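Wandale Basketball Development Programme
Progress report to the Flemance Fund, March 22, 2018
Prepared by Delia Bravo

Spending to date is 3,185 pounds. The under-18 squad has trained at Corkel since October and no session has been cancelled. 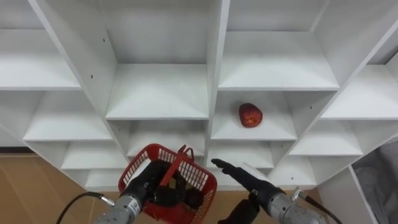
Jump testing was repeated at mid-season using the same mat and warm-up. Results for the guards improved; those for the forwards did not change. Two players missed the second test through ankle injuries – both are back in full training.

Shot logging now covers 331 attempts from league games. The Rondonuwu fixture is left out, as the score sheet was incomplete.
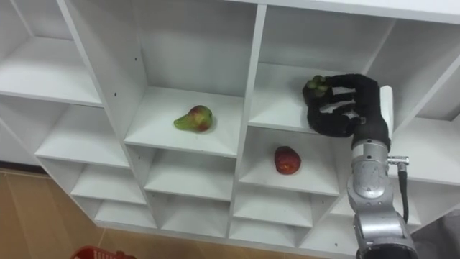 Entries are checked against the official sheet before they are added to the log. The remaining 2,000 pounds is set aside for court hire and referee fees.

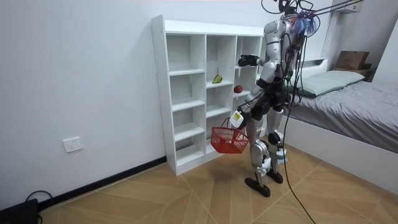 How many league games are left? Six games remain, four of them away.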